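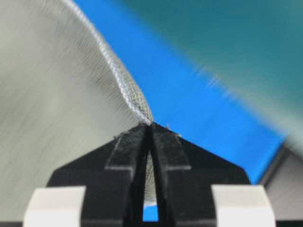 Gray mesh, creased along a fold.

Household tips: pension paperwork

Keep annual statements in date order, one folder per provider. Write the plan number and the projected yearly income, for example 3870, on the front. If you change employers, request a transfer value in writing and file the reply behind the last statement.
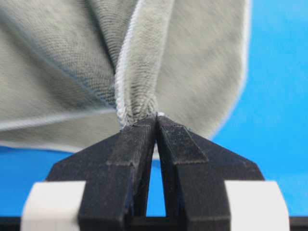
Retirement budgets usually leave out clothing and linens. Enter them as a yearly line and divide by 52 for the weekly figure. Repair lowers the total. On a gray knit with a pale overlocked edge, like this one, restitch a loose seam before the ribs ladder. Record thread and patches under the same line. Review the budget each September, when the new statement arrives.

Gavin Aitken, Skesbridge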